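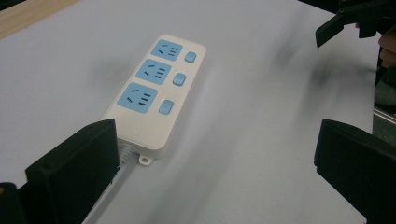 # Power strip FAQ (the stuff you keep asking me)

Hi, it's Lucinda Szabo. I run the little shared studio on the second floor, and I answer more questions about power strips than about rent, keys and parking put together. So I wrote it all down! If your question isn't in here, leave me a note on the board by the door.

## What do the three blue switches do?

There's one for each outlet. The switch sits right next to the outlet it controls, so the one beside the outlet nearest the cord works that outlet and leaves the other two alone. I love this, because you can leave your lamp plugged in and just turn it off at the strip - no crawling around behind the desk.

## Which way is on?

Plug in a lamp and press the switch beside it. Once you've done it a couple of times your finger remembers. If you share a desk, please check with your neighbor before you press anything that isn't yours (Valentin Riviere lost most of an afternoon's work this way and he still brings it up).

## There's a tiny red light. Is something wrong?

Nope! It's just an indicator, down by the switch nearest the cord. It's pretty faint, so in a bright room you may have to cup your hand over it. If you think it should be lit and it isn't, check the wall end first, then come find me.

## Will my plug fit?

The slots are the Chinese multi-standard kind, with a pair of angled slits on one side and three short ones on the other. If you brought your gear from somewhere else, try it gently, and if it doesn't want to go in, don't force it. Travel adapters are in the top drawer of the Bistivel cabinet. Sign one out and please bring it back, we started April with a full drawer and you can guess how that went.

Whatever you plug in still has to be happy with the voltage in the building. An adapter changes the shape of the plug and nothing else, so read the label on your charger before you borrow one.

## Can I run a heater or the kettle off it?

Please don't. Heaters, kettles, hair dryers and the big steam iron all go straight into the wall. Strips are for lamps, laptops, chargers, the label printer, small things like that. If you're not sure, look for the watts on your gadget and compare them with the rating on the strip. And add up everything that's plugged in, because the limit is for the whole strip and each outlet doesn't get its own!

## Can I plug one strip into another to reach the window tables?

No, sorry. I know the window tables have the best light. Duangjai Luangrath and I moved one of the long tables closer to the wall outlets, so try that one first. If it's taken, ask me for a strip with a longer cord.

## What's the little tab with the hole for?

It's for mounting. You can put a screw through it and fix the strip to the back of a desk or the side of a shelf. Ask me before you drill into anything, though - some of those desks belong to Zotcombe and they want them back the way they came.

## How do I clean it?

Unplug it from the wall first, always. Then wipe it with a dry cloth, and use a soft dry brush for the slots and along the edges of the switches. A white housing shows every smudge, so I keep one cloth just for this. No sprays and no wet wipes on the outlets.

## How should I put it away?

Coil the cord in big loose loops and don't wrap it tight around the strip. The spot to be nice to is the gray ribbed collar where the cord comes out. It's there so the cord doesn't bend sharply, and it can't do much if you yank on it. When you unplug at the wall, hold the plug and leave the cord alone.

## When do you throw one out?

If an outlet feels loose, a switch sticks, the cord is nicked or anything smells hot, stop using it and put it in the box marked NO under my desk. Don't tape it up and don't put it back on the shelf "for now." Şükran Dağdelen takes the box to electronics recycling when it's full, and I keep spares in the closet, so you won't be left without one.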